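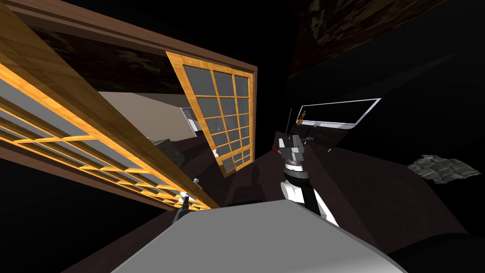
Lesezeit: 5 Minuten

Pressemitteilung

Erst der digitale Raum, dann die Werkstatt: Pendex stellt neuen Einrichtungsablauf für den zweiarmigen Serviceroboter Galindo vor

Pasberg, im Juli. Wer schon einmal einen Roboter mit zwei Armen in Betrieb genommen hat, der weiß, dass die ersten Stunden selten die schönsten sind. Da wird justiert und nachgemessen, ein Kaffee wird kalt, und am Ende greift der linke Arm doch wieder ein kleines Stück neben die Stelle, die alle im Raum für die richtige gehalten hatten. Bei Pendex in Pasberg kennt man diese Stunden gut, und so freuen wir uns sehr, heute einen Ablauf vorstellen zu dürfen, mit dem wir unseren Galindo künftig einrichten und über die Jahre auch pflegen werden.

Das Herzstück trägt den Namen Plorska. So heißt bei uns die simulierte Wohnung, in der jeder Galindo als digitales Abbild seine Grundeinrichtung durchläuft, bevor ein Techniker am wirklichen Gerät den ersten Stecker anfasst. Es gibt darin Schiebetüren mit Holzrahmen und feinem Sprossenwerk, einen Flachbildschirm und ein dunkles Möbel mit allerlei Kleinigkeiten darauf, dazu eine kleine orangefarbene Figur, die im Haus längst ihre Anhänger hat. Dass wir gerade mit Schiebetüren arbeiten, hat viel mit den Rückmeldungen unserer Kunden zu tun. Eine solche Tür ist leicht, sie hat viele schmale Leisten, und zwischen den Leisten liegen Flächen, an die ein Greifer besser gar nicht kommt. Wer hier sauber eingestellt ist, der kommt nach unserer Erfahrung auch mit einem gewöhnlichen Küchenschrank zurecht.

Der Ablauf selbst besteht aus 227 einzelnen Prüfpunkten, und wir geben gerne zu, dass diese Zahl auf den ersten Blick ein wenig einschüchternd wirkt. Fast 200 davon erledigt Plorska allerdings ohne menschliches Zutun, meist über Nacht, und am Morgen liegt ein Protokoll bereit, das sich bei einer Tasse Tee in Ruhe lesen lässt. Die übrigen Punkte bleiben Handarbeit am echten Gerät, und das soll auch so sein.

Begonnen wird immer mit den Nullstellungen der Gelenke. Beide Arme fahren nacheinander in ihre Referenzlage, erst der rechte, dann der linke, und die Werte werden mit denen aus der Fertigung verglichen. Danach kommt der Abstand zwischen Arm und eigenem Gehäuse an die Reihe. Das klingt nach einer Kleinigkeit, doch gerade wenn ein Arm steil nach oben geführt wird, kommt sein unteres Glied der breiten Abdeckung des Korpus recht nahe, und ein falsch eingetragener Sicherheitsabstand führt dann entweder zu Kratzern oder zu einem Roboter, der sich vor lauter Vorsicht kaum noch bewegt. Beides haben wir in früheren Jahren erlebt, und beides möchten wir unseren Kunden ersparen.
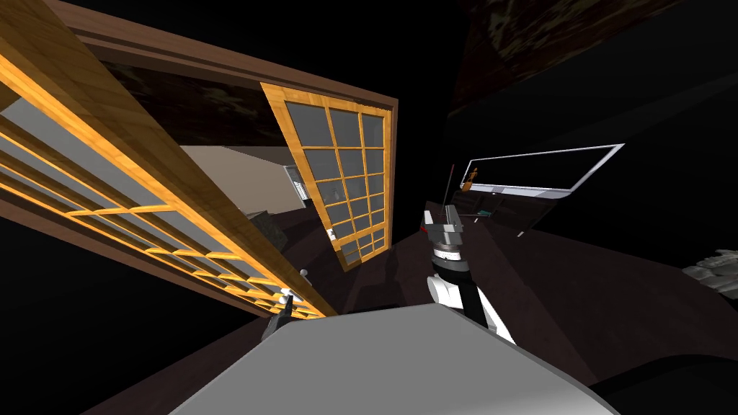

Anschließend geht es an die Parallelgreifer. Geprüft werden die Öffnungsweite, der Gleichlauf der beiden Backen und die Schließkraft, und zwar an jedem Arm für sich. Erst wenn beide Protokolle vorliegen, werden die Arme gemeinsam bewegt. Der eine nähert sich dabei einer Tür, während der andere eine Haltung im Raum einnimmt und dort verharrt, bis er wieder freigegeben wird. In dieser Phase zeigt sich recht zuverlässig, ob die Koordinatensysteme beider Seiten zueinander passen. Weicht eines ab, so bricht Plorska den Durchgang ab und nennt das Gelenk, bei dem die Suche am besten beginnt.

"Früher haben wir solche Fehler mit dem Ohr gesucht, und ein bisschen tun wir das heute noch", erzählt Itzel Contreras, die bei Pendex die Inbetriebnahme leitet und den neuen Ablauf gemeinsam mit ihrem Team aufgebaut hat. "Ein Handgelenk, das schwer läuft, das hört man. Aber ob die Grundstellung verschoben ist, das hört man eben nicht, da kann man noch so lange danebenstehen. Jetzt lese ich morgens das Protokoll und weiß, welches Werkzeug ich mitnehmen muss. Das ist für mich die größte Erleichterung, und meine Kollegen sehen das, glaube ich, ganz ähnlich."

Auch die Beleuchtung hat bei der Arbeit an Plorska viel Zeit gekostet. Der Raum ist bewusst nicht gleichmäßig ausgeleuchtet: Helles Holz steht vor sehr dunklen Bereichen, und manche Gegenstände heben sich nur schwach von ihrer Umgebung ab. Die Belichtungswerte der Kameras werden deshalb in mehreren Durchgängen angepasst und anschließend am echten Gerät noch einmal nachgezogen - dieser Schritt lässt sich aus der Simulation nur als Startwert übernehmen, darauf weisen wir in der Anleitung ausdrücklich hin.

Für die laufende Pflege gilt künftig ein fester Rhythmus. Alle sieben Wochen spielt der Betreiber die aktuellen Gelenkwerte seines Galindo zurück nach Plorska, wo sie mit der Ersteinrichtung verglichen werden. Liegt alles im Rahmen, genügt es, die Greiferbacken mit einem trockenen, fusselfreien Tuch abzuwischen und den Sitz der Schrauben am Handgelenkring zu prüfen. Liegt ein Wert daneben, meldet sich unser Service und bespricht, ob eine neue Referenzfahrt ausreicht oder ob ein Gelenk getauscht werden sollte. Lösungsmittel gehören übrigens auf keinen Fall an die weißen Schalen der Arme. Wir erwähnen das an dieser Stelle, obwohl es schon auf der ersten Seite des Handbuchs steht, und bitten alle, die es bereits beherzigen, um Nachsicht.

Der neue Ablauf wird ab sofort bei allen Geräten angewendet, die unser Haus in Pasberg verlassen. Wer bereits einen Galindo im Einsatz hat, kann die Nachrüstung über den gewohnten Ansprechpartner anmelden. Bitte halten Sie dafür die Seriennummer und das letzte Wartungsprotokoll bereit und planen Sie für den Termin einen halben Arbeitstag ein - der Roboter muss in dieser Zeit frei stehen, und beide Arme brauchen nach oben hin Platz.

Über Pendex

Pendex entwickelt und fertigt in Pasberg zweiarmige Serviceroboter für Wohn- und Pflegeumgebungen. Einrichtung, Wartung und Reparatur erfolgen durch eigene Fachkräfte.

Pressekontakt

Pendex, Pasberg
Fachliche Rückfragen zur Inbetriebnahme: Itzel Contreras
Abdruck honorarfrei, Belegexemplar erbeten.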